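Home | Kits | How-tos | Reviews | About

Setting up the Uveta two-arm kit for your first bin pick

By Alfredo Baluyot, Jun 12, 2022

I've had the Uveta kit from Trusta on my bench for a while now, and the question I get most is "okay, it's built, now what?" So this is the part after the box is empty. If you still need help bolting things together, the printed guide is pretty good (skip the page on cable clips, it's for the old model).

Start with the rail. Both mounting plates slide on it before you tighten them, and it's really tempting to crank them down right away. Don't! Put the plates on finger-tight, power up, and swing each arm slowly through its reach with the speed set to 12 percent. You want each gripper to get to the middle of the floor without the elbows coming near each other. Mine needed 55 mm more space than the guide says. Once you're happy, tighten the plates and run the homing routine again, one arm at a time.

Next, look at your cables. Leave enough slack for the elbow to fold all the way and stretch all the way – then move the arm by hand with the power off and see if anything pulls. I had one cable snag on my first day and it popped right out of the connector, so learn from me.

Now for the fun bit. Set a bin near the back, open side toward the arms, and drop in one long thin part. I like starting with a rod since it's easy to grip but makes you think about angle. Teach the left arm three points: above the bin, down at the part, and back up. Park the right arm low and off to the side with its jaws open.

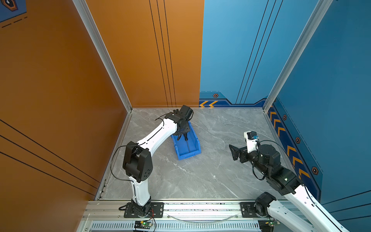 Left arm down in the blue bin, right arm waiting its turn.

When you teach the middle point, bring the wrist in on a slant if your bin is tilted like mine. Coming straight down sounds simpler, but the fingers hit the lip. Close the gripper at the lowest force first and go up a step at a time until the part stays put on the lift.

Save the program (really, save it, the app from Rudd doesn't do it for you) and loop it 500 times while you're nearby doing something else. That's how I found a loose wrist screw.

Is it worth buying? I think so, if you want two arms that share one workspace and you don't mind some fiddling. The app is slow to connect and the manual gripper controls are buried 2 menus deep, which drives me nuts. Korkcombe sells spare fingers if you wear yours out, and they fit fine. I'll cover passing a part from one arm to the other next.

Contact | © 2022 Alfredo Baluyot | Back to top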